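Planning the purchase, session notes (Oona Nurmi's section)

Read before class. Bring the budget sheet, filled in as far as you got. Pencil fine.

## 1. Start from the task, then the arm

Everybody opens a catalog first. Don't. Write the task in one line. Ours for this unit: kitchen items on a table, pick up, put down, open, close. Household stuff, nothing custom.

From that line you get:

- reach (how far across the table, plus a margin)
- payload = object + gripper + whatever is bolted to the wrist. People forget the last two every year
- gripper opening, widest object you mean to grab
- footprint of base and plate

Payload exercise: the Nodico arm is the one in the worksheet. Object allowance in our task list is 700 g. Gripper weight comes off the arm's rated payload first, then the wrist camera, then teh bracket. What's left has to beat 700. If it doesn't, next size up, and redo the whole sheet becuase the plate changes too.

## 2. Mounting and the table

Line most often missing from student budgets. An arm needs something stiff under it. Options, cheap to dear:

1. Plate clamped to a table you already own. Cost is the plate and the clamps. Fast, can be moved. Check the clamps at the start of every session and write it in the log.
2. Plate bolted through the top. Table is now a robot table for good.
3. Freestanding pedestal. Needs floor space, sometimes floor anchors. Get the building people involved early.

Option 1 looks like this, perforated plate on the light wood table, work going on at the round one next to it:
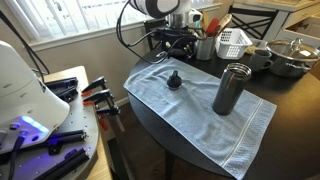
## 3. What goes on the sheet

Columns: item, supplier, quote, lead time, who signs. Leave no lead time blank. "Unknown" is an answer, blank is not.

| Line | Often forgotten? | Notes |
|---|---|---|
| Arm + controller | no | quote valid how long? ask |
| Gripper | no | fingers sometimes sold apart |
| Spare fingers | yes | buy with the gripper |
| Plate, clamps | yes | see section 2 |
| Cables, cable ties, strain relief | yes | longer than you think |
| Wrist camera + bracket | sometimes | goes against payload |
| Objects | yes | see section 4 |
| Training hours | yes | get it in writing |
| Shipping, both ways | yes | return for repair is on you |

Worked number: Valtonen gripper kit in the worksheet is 1124 without spare fingers. Spare set 300. So the line reads 1424, and if you wrote 1124 you are short before the first broken finger. Use worksheet prices only, no phoning suppliers.

Cables: measure with the arm at full stretch, then again folded. A cable that reaches when parked may not reach when working. Loops hanging near the work area = something for the risk page, put it there.

## 4. Objects are equipment too

Pick them before the gripper is ordered. Mix of shapes. Small knob, cylinder lying down, long handle, cloth. Polished metal is worth having on purpose, reflections can upset a depth camera and you want to find that out while the supplier still answers email.

Cloth gets its own row. Towel as a work surface is cheap, but it can wrinkle and shift, so decide if it stays or if you want a fixed mat. Either is OK, say which.

Wrist view, for the gripper clearance question on the sheet. Look at how much room the two fingers take up next to the metal cylinder:
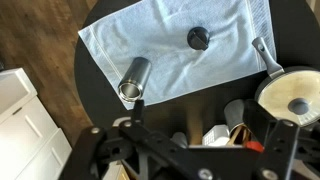 ## 5. Phasing

Two phases, most groups. Don't put it all in one order.

- Phase A: arm, gripper, plate, clamps, first objects. Run the one-line task.
- Phase B: second camera, better fingers, storage. Only after you have a list of what went wrong in A.

Hilkka Leinonen's group last year did everything in one go through Flendside and had 2 crates unopened in July. Money was spent, no way back. Their write-up is in the course folder, short, read page one at least.

Hold something back for after A. How much is up to you but defend it.

## 6. Service contract

Ainhoa Rivas covers this next time. For now just get the three dates: warranty start (shipping or install??), warranty end, last day to add the extended plan. Narnano sample contract is in the folder, the start date is buried in the annex.

## To hand in

- one-line task
- payload sum, all steps shown
- sheet with every lead time filled
- mounting option and why
- phase split

Questions on the sheet to Sibusiso Nel, on the payload sum to me. Late sheets go to Athina Spanos, not my mailbox.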